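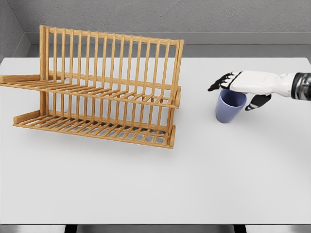

**May 22, 2021.** Rerkow, the drilling services firm that has changed the name of its reservoir engineering department twice in as many years, is changing it again. As of this week the group is called Subsurface Insight. The work is the same, and so are the desks.

More to the point, Rerkow has picked up a contract from Cindik to re-examine 164 old wells in the Ogbonna field, most of them shut in and several of them missing from at least one map. A team of 12 engineers will go through the logs, pressure records and core reports and decide which wells deserve a second look. Cindik hopes for seven good candidates by August. The engineers, asked for their own number, said they hoped for legible paperwork.

The files come from Rerine, which ran the field before Cindik bought it and kept its records in two formats, one of which was cardboard. Scanning is under way. A spokesman for Rerkow called the archive "rich," a word that petroleum people normally save for gas.

Rerkow did not give the value of the contract. It did confirm that new business cards have been ordered, in a smaller batch than last time.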